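Cuautle Town Council, travel and public statements session
Minutes, August

Present: Renata Michalski (chair), Czesław Szulc, Nesma Bouazza, Janelle Layug. Absent: Aleksandra Śliwiński.

Called to order 6:30 p.m. Last month's minutes approved, Szulc abstaining.

1. Delegation to Nitach. The mayor's office asks for 32 hotel nights. Bouazza asked what the last trip produced. The office cited "relationships." She asked for one in writing. Tabled.
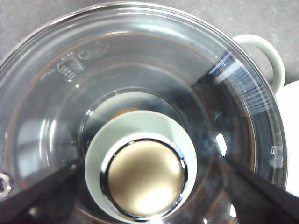
Szulc noted that the request also lists a press aide for the full stay – no duties given. Layug will ask for them.

2. Recall petition. The clerk reports 166 signatures, 20 struck as duplicates. Michalski doubts the rest were checked, as the report came back in one afternoon. Recheck ordered, 3 to 1.

3. Mayor's letter on the march permit. Layug said it reads like a campaign mailer. No action.

Public comment limited to 30 minutes. Two speakers, both on parking.

Adjourned 8:10 p.m.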